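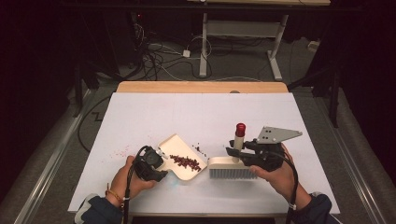 A cream-colored dustpan held in a gripper over a white board.

# Junda network adds deep stations along the Bidine fault

The Junda seismic network has finished the second stage of its expansion along the Bidine fault, bringing the number of working stations to 346. The newest group of 26 went into service in May and covers the southern segment, where station spacing had been too wide to fix the depth of small earthquakes.

Each of the new stations has a three-component broadband sensor at the bottom of a cased borehole 40 meters deep. A strong-motion accelerometer sits on a concrete pad at the surface – the pair records both the weak signals that surface noise would bury and the heavy shaking that would clip the broadband channel. Data are sampled at 200 samples per second and sent by radio to the processing center in Grendton. Stations without a line of sight to a relay use a cellular modem.

"The old layout gave us good map positions and poor depths," said Amparo Llorente, who leads the network's location group. "On the southern segment we were often fixing the depth by hand. We want to stop doing that."

Depth matters on this part of the fault because two structures may overlap there. One is the main strike-slip fault, which dips steeply to the east. The other is a shallower thrust mapped from reflection lines. Small events have been assigned to one or the other with little confidence, and the regional hazard model currently treats them as a single source zone.

Llorente's group will relocate the older catalog using a revised velocity model and station corrections from the new sites. Events recorded before the expansion will keep their original solutions in the public file, with the relocated values listed in separate columns. Magnitudes will not be recalculated in this pass.

Two of the borehole sites still show a high noise level on the vertical channel. The network suspects poor coupling between the sensor and the casing and plans to pull and reseat both instruments. Until then, their picks are given a lower weight in the automatic locations – the accelerometers at the same sites are not affected.

A third stage would extend the line north toward Toledo, across the valley. Site permits for that section have been filed, but drilling has not been scheduled.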